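Lukari Housing Cooperative
Minutes of the members' meeting, Aug 28, 2020

Present: Tarmo Kivi (chair), Guilan Lei, Mārtiņš Ķēniņš, Heino Hunt, and the members on the signed list
By phone: Audrey-Anne Gosselin
Minutes written by: Mārtiņš Ķēniņš

1. Opening
Tarmo opened the meeting at the tables in the yard. The minutes of the previous meeting were accepted with one correction: the bicycle shed is to be painted gray, not green.

2. Laundry room
Guilan presented the offers for new washing machines. Lecomte offers three machines with installation. Zuto offers the same number but the installation is paid separately, and they did not answer our question about the drain. Heino asked if the old machines can be repaired one more time. Guilan replied that the repair man came twice this spring and he does not recommend it.

Audrey-Anne asked that the new machines have a short program, so that people who work in shifts can finish in one booking. Guilan will check this with Lecomte.

Decided: the offer from Lecomte is accepted, if the short program is included. Heino voted against and wishes this to be noted.

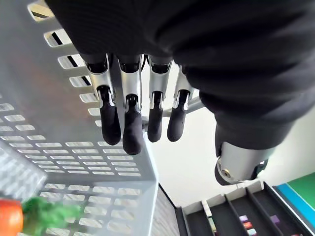 The booking list was also discussed. Some members write their apartment number for the whole week and then do not come. It was proposed that a booking is lost when the machine is not started in the first half hour. Most members agreed. Tarmo will write the new rule in clear words and hang it by the door.

3. Drying room
The fan is loud again and the family in the apartment over it cannot sleep with the window open. Mārtiņš will ask Proltetti, who installed it, to look at the bearings. Until then the fan should be switched off in the evening - the timer is behind the door, on the left side.

4. Fees
The laundry fee was 82 per household for the year. Tarmo proposed to raise it to 100 from December, so that the new machines can be paid without a loan. There was a long discussion. One member said that people with their own machine should pay less. Tarmo answered that the room belongs to all and that the statutes do not permit different fees. The statutes can be changed only at the annual meeting.

Decided: the fee will be 100. The question about different fees is moved to the annual meeting.

5. Other matters
Keys: two keys to the attic are still missing. Whoever has them is kindly asked to put them in Heino's mailbox.
Hedge: Audrey-Anne has spoken with the neighbors and they will cut their side.
Stairs: the lamp on the second floor of stairway B blinks. Heino will change it.

6. Next meeting
The next meeting is in December. Guilan will reserve a room and send the invitation by e-mail, and on paper for those who asked for it.

Tarmo closed the meeting.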